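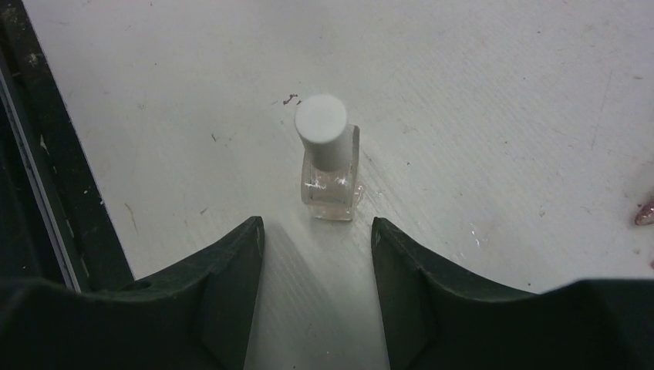 Figure 1. Wrist camera view, fingers open, small glass bottle with white cap between and just beyond the fingertips.

Manipulation Lab, Unit 4: Grasping small transparent objects
Notes prepared by Viorica Georgiou. Bench supervision: Tin-yau Lam.

4.1 Purpose
Groups program an approach, grasp and lift for one small glass container using the wrist camera only. The overhead camera is disabled for this unit. Bring the Unit 3 calibration file; benches are allocated on Thursday.

4.2 Segmentation
Clear glass on a pale surface gives poor contrast. In Figure 1 the white surface is visible through the body of the bottle, and the strongest cues are the highlights along the glass edges. A plain intensity threshold will tend to return those highlights as separate blobs. The cap is also white, so colour alone does not isolate it. Use the edge-based method from the Mikero library and fit the cap outline first, then search below it for the body.

Surface marks are a second source of error. Specks, scratches and glare spots must be rejected by area before any centroid is computed. Record the minimum area used and justify it in the report.

4.3 Approach
Centre the target laterally between the fingertips before advancing. The bottle in Figure 1 lies slightly right of the image centre, so a correction computed from the image midline will differ from one computed from the midpoint of the tips. Use the tips. Limit the final advance to 4 mm per step and re-estimate after each one.

4.4 Grasp height
Close on the glass body. The cap is tall relative to the body, and a grasp on the cap loads the thread and allows the bottle to swing. Keep the closing speed at the bench default.

4.5 Logging
Each group completes 28 trials. Log the image before closure, the commanded finger width and the outcome (held, slipped, missed). Failed trials are kept in the log and are not repeated.

4.6 Report
Maximum 2,000 words, excluding tables. Include one failure analysed in full. Submit through Miah with the raw log attached.

Reading: course reader, chapter on visual servoing, omitting the derivation of the full interaction matrix.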